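Rules of origin for goods finished in a jointly run industrial zone

Shobha Rajan
Our firm, Skornel, imports small fittings that are cut in one country and finished in an industrial zone run jointly with its neighbour. Customs has asked us to state a single country of origin. The supplier, Kaltlow, gives the country where the cutting is done. The finishing accounts for around 60 per cent of the final value. Which country should be declared, and does the trade agreement with the first country still apply?

Konrad Brunner
The agreement itself must be consulted. Many contain an annex on outward processing zones, which lists the zones accepted and the share of value that may be added there. Where the zone is not listed, the goods will usually be treated as originating where the last substantial work was carried out, and the lower duty rate is lost. I would advise requesting a written ruling before the next shipment. Ours was issued after 64 days, and two shipments were cleared at the full rate in the meantime. A refund was later granted on one of them.

Solène Vasseur
We had the same trouble with Brivik. Ask for the supplier's declaration again, as theirs was out of date.

Aishwarya Devadiga
I agree with Mr Brunner, with one correction. The share is often worked out on the ex-works price, and freight should be left out of the sum. Please also keep the cost sheets for each batch. An officer may ask to see them long after clearance.
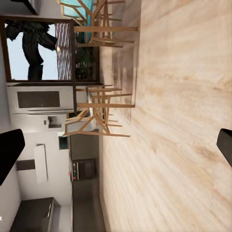 Light wooden chairs on a pale wooden floor.

Contact the help desk | © Kulkarni Trade Forum | Back to top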